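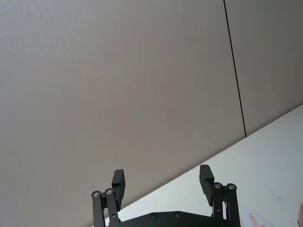

**Wunley** is a distributed object storage system used in private and regional cloud services. It stores data as immutable objects, divides each object into fragments, and places the fragments on separate storage hosts according to a shared map of the cluster. The system was first written for internal use at Grondmont, a hosting company, and was later released as a standalone product. It is used mainly for backups, log archives, and machine images.

Wunley does not provide a file system or a block device. Clients read and write whole objects over HTTP. An object cannot be changed in place once it has been stored; a client that needs to change one writes a new version under the same name.

## Background

Grondmont originally kept customer backups on pairs of storage servers, with each server holding a full copy of the other's data. The arrangement was simple to operate but used twice the disk space of the data stored. It also tied each customer to a particular pair, and moving a customer between pairs required a period in which backups were suspended.

Work on a replacement began as a set of scripts that spread backup files over several pairs. The scripts kept their records in a relational database, and every read and write had to consult it. As the number of stored files grew, the database became the slowest part of the service and the hardest part to restore after a fault. The central lookup was dropped in the first complete version of Wunley, which instead lets any client or gateway calculate the location of an object from its name.

The storage code was separated from Grondmont's billing and account systems before release. Several features of the current system, including the use of numeric tenant labels and the separate treatment of expired objects, come from the earlier billing arrangement.

## Architecture

A Wunley cluster has three kinds of process. *Gateways* accept client requests, check credentials, and split objects into fragments. *Stores* hold fragments on local disks. *Keepers* maintain the cluster map and agree on changes to it. A single machine may run more than one kind of process, although keepers are normally placed on machines that do not run stores.

### Cluster map

The cluster map lists every store, its capacity weight, and its place in a tree of failure zones. A zone may represent a disk shelf, a rack, a power feed, or a room. Operators choose the levels of the tree; the software attaches no meaning to their names.

Each version of the map has an epoch number. Gateways and stores include their current epoch in every message they exchange. A process that receives a message with a higher epoch fetches the newer map before it replies. A store that receives a message with a lower epoch rejects it and returns the newer number to the sender.

Keepers use a majority vote to approve a new map. If a majority cannot be reached, the existing map remains in force and objects can still be read and written. New stores cannot be added during this time, and failed stores cannot be marked as removed.

### Placement

Object names are hashed to one of a fixed number of *slots*. The number of slots is set when the cluster is created and cannot be changed afterward. Each slot is assigned an ordered list of stores by a calculation over the cluster map. The calculation is deterministic, so any two processes holding the same map produce the same list.

Capacity weights affect how often a store is chosen. When a store is added, it takes over a share of slots from existing stores in proportion to its weight. Slots that are not affected keep their previous lists. The order of stores within a list is significant, as the position determines which fragment a store receives.

### Fragment layout

The default layout divides each object into 9 data fragments and adds 2 parity fragments, giving 11 in total. Any 9 of the 11 are enough to rebuild the object. Each fragment is placed on a different store. Where the tree of failure zones permits, the placement calculation also limits the number of fragments from one object in a single zone to the number of parity fragments.

Very small objects are handled differently. Splitting them produces fragments whose headers are larger than their contents, so the gateway may instead store full copies. The size below which this is done is an operator setting. The choice is recorded in the object header and is not changed if the setting is later altered.

Every fragment carries a checksum of its own contents and a second checksum of the complete object. The first is tested by the store whenever the fragment is read. The second is tested by the gateway after the object has been assembled.

## Operation

### Writes

A client sends an object to any gateway. The gateway calculates the slot, produces the fragments, and sends them to the listed stores in parallel. Each store writes its fragment to a temporary area and reports that the data has reached the disk. When enough stores have reported, the gateway sends a commit message, and the stores move the fragment into the permanent area.

By default, a write is accepted only if all data fragments and at least one parity fragment have been stored. Fragments still missing at that point are added to a repair queue. Operators can require all fragments to be present before a write is accepted, which gives stronger protection at the cost of rejecting writes whenever a listed store is unavailable.

### Reads

For a read, the gateway first requests the data fragments. If these all arrive, the object is assembled without any decoding work. If a fragment is missing, fails its checksum, or does not arrive within a set time, the gateway requests parity fragments and rebuilds the missing part.

Range reads are supported for objects stored as fragments. The gateway requests only those fragments that contain the required bytes, unless one of them must be rebuilt.

### Deletion and expiry

A delete request writes a marker and does not remove fragments at once. A background process on each store removes fragments covered by a marker after a waiting period. The period must be longer than the longest time a store may be absent from the cluster before being marked as removed. If it is set too short, a store that returns after an absence may bring back fragments of deleted objects.

Objects may also be written with an expiry time. Expired objects are hidden from clients immediately but remain in usage reports until their fragments have been removed. Reports distinguish between the two states.

### Repair

Stores compare lists of fragments with the other members of each slot on a regular cycle. Missing fragments are rebuilt by the store that should hold them. Slots that have lost the most fragments are repaired first. The rate of repair traffic is limited per store, and the limit is raised automatically for slots that can tolerate no further loss.

A separate process, called *scrubbing*, reads every fragment in turn and tests its checksum. A fragment that fails is renamed, kept for inspection, and treated as missing.

## Client interface

Objects are grouped into *bins*. A bin belongs to one tenant and holds settings for access, versioning, and default expiry. Names within a bin are plain byte strings. The forward slash has no special meaning to stores, although listing requests can use it or any other character as a separator.

Listing is served by index objects kept within the cluster. Index updates are applied after the object write has been accepted, so a newly written object can be read by name before it appears in a listing. Programs that depend on listings to find new data must allow for the delay.

Requests are signed with a shared key. The signature covers the method, the object name, the length of the body, and a timestamp. Gateways reject requests whose timestamps differ too far from their own clocks.

## Deployments

The Grondmont cluster was the first in regular service. It was opened with 46 stores in a single room and was later divided over two sites. The division required a new tree of failure zones, and most slots changed their store lists as a result. Data movement was limited to night hours, and the old and new maps were kept in use side by side until it had finished.

Lynch, a regional cloud provider, uses Wunley for customer machine images. Its gateways keep a local cache of recently read fragments, as the same images are often started many times in succession. The cache code was written for this deployment and was later included in the main release as an optional module.

Wilton is a management console for Wunley clusters. It displays map epochs, repair queues, and disk usage, and can prepare a proposed map for approval by the keepers. It is developed separately and communicates with the cluster through the same administrative interface as the command-line tools.

## Limitations

The fixed number of slots places a practical limit on growth. If too few are chosen, large clusters fill unevenly; if too many are chosen, small clusters spend a noticeable share of their time comparing fragment lists. Moving to a different number requires a second cluster and a full copy of the data.

Wunley is poorly suited to data that changes often. Each change produces a complete new object, and the space used by the earlier version is not recovered until the waiting period has passed. Databases and the disks of running virtual machines are normally kept on other systems.

Rebuilding one lost fragment requires reading nine others, so the failure of a large disk creates much more network traffic than it would in a system based on full copies. Clusters with slow links between zones are affected most. Release notes advise against spreading a single slot over sites joined by a shared public connection.

## See also

- Content-addressed storage
- Data scrubbing
- Erasure code
- Object storage
- Rendezvous hashing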